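Review: Corkier C-2465 Inline Conductivity Controller

The Corkier C-2465 is a panel-mount conductivity controller with a threaded probe, sold for blowdown control on small and mid-sized cooling towers. We ran one on the east tower at the Clisgate plant from March until the end of the season, replacing a Tavero unit that had drifted past the point where calibration could correct it. Makeup water at the site is moderately hard city supply.

Installation

The probe fits a standard three-quarter-inch tee. Ours went into the sample line downstream of the recirculation pump, with an isolation valve on each side. Corkier supplies the tee but not the valves. Wiring is simple: line power, one relay for the bleed valve, one for an alarm, and a 4–20 mA output. The terminal labels are printed on the inside of the door, where they can be read while working. The cable glands are tight for anything heavier than the supplied cord, and Olga Robles, our electrician, replaced two of them before she would sign off the panel.

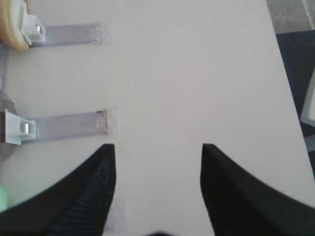
Probe fouling is the main cause of false readings in this service. A film of scale on the electrodes lowers the indicated conductivity, the controller holds the bleed valve shut, and the tower concentrates past its limit with no alarm. Film of this kind is hard to see on a wet probe. Clear material on a pale background gives the eye little to work with, as with the two transparent plastic strips on the white table, and a thin deposit on the probe's light gray body is no easier. Let the probe dry before inspecting it. The C-2465 electrodes are flat and flush with the tip, so a soft cloth and dilute acid clean them in a few minutes. The Tavero probe had recessed electrodes and needed a brush.

Calibration and accuracy

Calibration is single point, in air-zero plus one standard. We checked the unit against a bench meter with a 1012 microsiemens solution. It read high by a small margin out of the box and matched the bench meter after calibration. Between monthly checks the drift stayed inside the tolerance in the manual, except for one month when the probe had been left uncleaned after a biocide change.

Temperature compensation is automatic and cannot be turned off. Most users will not mind. Anyone comparing raw values with an older log will have to correct the older log.

Control behavior

We set the bleed to open at 2000 microsiemens with a deadband of 100. The relay switched cleanly at both ends. There is a bleed-time limit, which closes the valve and raises an alarm if conductivity has not fallen within the set period. It caught a plugged bleed strainer in the second month. The default limit is too short for a tower with a large basin and should be changed at startup.

The biocide lockout is less well done. It blocks the bleed after a feed, as it should, but there is no prebleed step. Sites that feed oxidizer near the upper setpoint will have to lower the tower by hand first or use a separate timer.

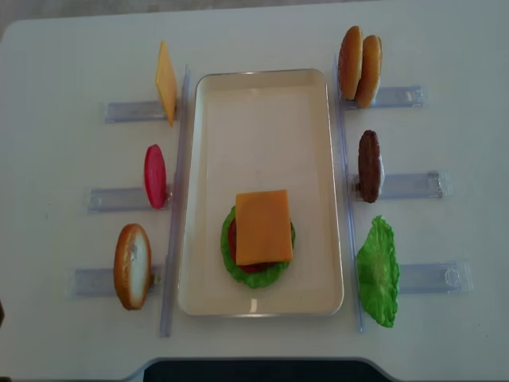 Tray with lettuce, tomato and cheese pieces stacked; other toy food in clear holders on both sides.

Menus and data

The display has two lines and four keys. Setpoints are one level down, calibration is two. The passcode applies to the whole menu, so an operator who needs to calibrate can also change the setpoints. Vega Nieto, who runs the water program on our night shift, keeps a paper sheet of the settings inside the panel door for this reason.

Logging is limited to minimum, maximum and last alarm. For a trend, use the analog output. Ours goes to a Sotomayor recorder and the signal has been steady, with no visible noise from the pump drive – the cable run is short and shielded.

Good points
Flush electrodes, easy to clean
Stable between monthly checks
Bleed-time limit works

Bad points
No prebleed before biocide feed
One passcode for all menus
Undersized cable glands

The C-2465 suits a single tower with a simple chemical program and someone on site to clean the probe every month. For a tower on a timed oxidizer feed, look at a controller with prebleed built in. We have kept ours in service and ordered a spare probe.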